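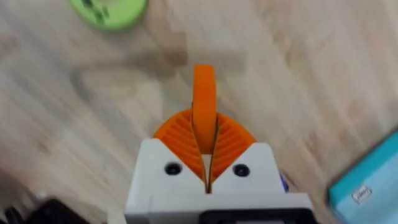
Wrist view, left arm. Green disk at upper left.

Wrist camera and bench camera disagree about where the disk is
posted by Ximena Solís
2 comments · 32 views

I have two arms on a bench and a planner called Milari that is supposed to bring a gripper over a flat green disk and close on it. The bench camera gives one position, the wrist camera gives another, and Milari resolves the argument by going somewhere between them, where there is only wood.

The error is small when the arm is parked and gets bad while it's moving. I've redone the hand-eye calibration until I can recite it. The mask from the wrist camera also likes to include my own orange fingers, which the segmenter scores as an excellent object. Is this calibration, or am I fusing things wrong?

Yolotzin Alvarado
Good while parked and bad while moving is timing. Your calibration is fine, leave it alone before you make it worse.

Check which stamp goes on the wrist images. If it's the time the driver handed over the buffer, you're looking up the arm pose for a moment when the arm had already left. I had 89 ms of this on my setup and spent most of November blaming a bracket. Log joint states and images together, sweep the wrist back and forth over something that doesn't move, and slide the offset until the projected point stops swimming.
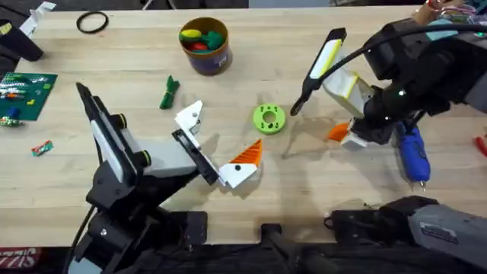 Do that sweep with the other arm held still, or you'll be debugging two clocks at once. Then set the offset in the transform lookup. Please don't average the two estimates. Use the bench camera for the approach, switch to the wrist for the last stretch, and throw out any wrist frame taken above a speed you pick.

For the fingers, render a mask from the gripper model and subtract it before segmentation. Fin-ray fingers bend, so pad it generously.

Qureshi
have you tried restarting it

Drusness
Same problem, fixed by slowing the arm way down. It is now correct and I can make lunch during a grasp.

673 people in this group · Contact · © Wukari Help · Back to top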